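3.2 Objects on the Counter

The second group of households was asked to leave the kitchen counter as it was after play.
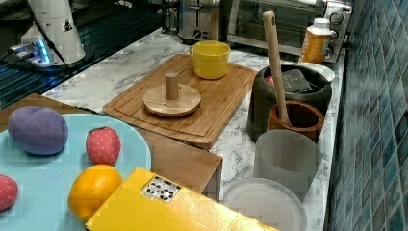 Toy food and real kitchen items often share the same surface, and the parents did not always see this as disorder. In the Arklow interviews, eight parents said that a plate of toy fruit may stay next to a cutting board until the evening. We coded such cases as "mixed" and did not divide them further. Marti and Gondal coded all 1,616 entries separately and discussed the cases where they disagreed.

Figure 3. Toy food on a light blue plate or tray, with a cutting board and other kitchen items on the same counter.

Mixed surfaces were more frequent in homes where the toys had no fixed place. The storage question is treated in the next section.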